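4. Mise en service du capteur de convergence Ditis en section courante

Ce chapitre concerne la pose des capteurs Ditis sur le revêtement d'un tunnel foré, derrière le train suiveur. Pour les puits d'accès et les rameaux de liaison, voir le chapitre 7.

4.1 Avant de descendre

1. Vérifiez que la section à équiper figure au plan d'instrumentation et relevez son point kilométrique.
2. Chargez la batterie de la centrale Flerkilo jusqu'à extinction du voyant orange.
3. Contrôlez le contenu de la caisse : quatre capteurs, quatre platines, les chevilles, la clé dynamométrique et le câble de programmation.
4. Faites viser la demande d'accès par le poste de contrôle. Aucune pose n'est autorisée pendant le passage du train de marinage.

Attention : ne percez jamais à moins de 35 cm d'un joint entre voussoirs. Le joint d'étanchéité pourrait être endommagé sans que la fuite soit visible le jour même.

4.2 Pose des platines

1. Repérez les positions au gabarit Farberg : deux en piédroit et deux en voûte, de part et d'autre de la clé.
2. Brossez le béton et essuyez la zone. Sur une paroi ruisselante, reportez la pose à l'anneau suivant et notez le décalage sur la fiche.
3. Percez, soufflez le trou, puis insérez la cheville.
4. Vissez la platine sans la bloquer, réglez le niveau à bulle, puis serrez au couple gravé sur la platine.

Remarque : la flèche de la platine doit pointer vers le front de taille. Un capteur monté à l'envers fonctionne, mais inverse le signe de la mesure.

4.3 Raccordement à la centrale

1. Clipsez les capteurs sur leurs platines.
2. Reliez-les en série, en commençant par le piédroit côté ventilation. Laissez une boucle de mou à chaque connecteur.
3. Branchez le dernier câble sur l'entrée A de la centrale. L'entrée B est réservée au prolongement de la ligne.
4. Mettez sous tension. Le voyant vert clignote pendant la recherche, puis reste fixe.

Si le voyant passe au rouge, débranchez la centrale, contrôlez les connecteurs dans l'ordre de la série et recommencez. Après 3 essais sans résultat, remplacez le premier câble.

4.4 Mesure initiale

1. Attendez que l'anneau soit sorti de la jupe et que l'injection du vide annulaire soit terminée.
2. Lancez la mesure initiale depuis le menu « Référence ».
3. Comparez la distance affichée à la corde théorique du plan. Si l'écart dépasse la tolérance du projet, refaites une mesure au ruban invar avant de valider.
4. Validez. La valeur est verrouillée et ne peut être modifiée qu'avec le code du responsable d'auscultation.

Attention : une référence prise trop tôt fausse toute la série. Elle ne peut pas être corrigée par calcul.

4.5 Relevés et entretien

La centrale enregistre une mesure par heure et conserve 1 729 enregistrements avant d'écraser les plus anciens. Transférez les données chaque samedi, pendant l'arrêt de maintenance du tunnelier. Nettoyez les boîtiers au chiffon humide, jamais au jet. Toute platine heurtée par un engin doit être déposée, et la section reprise à l'étape 4.2.

Assistance technique Mac Suibhne – Tous droits réservés – Contact – Haut de page

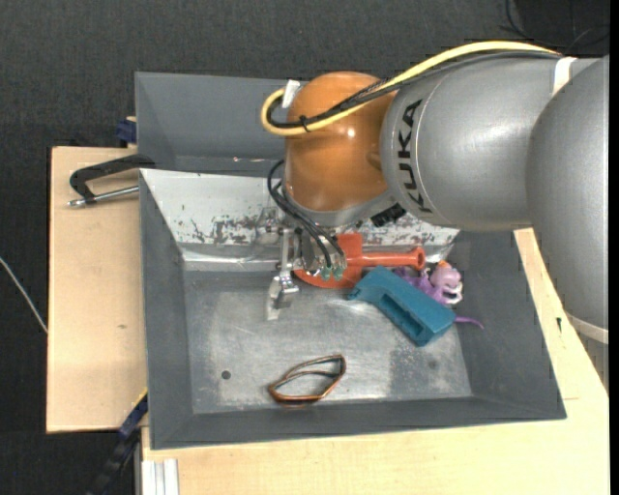 Bras robotisé KUKA au-dessus d'un bac gris foncé.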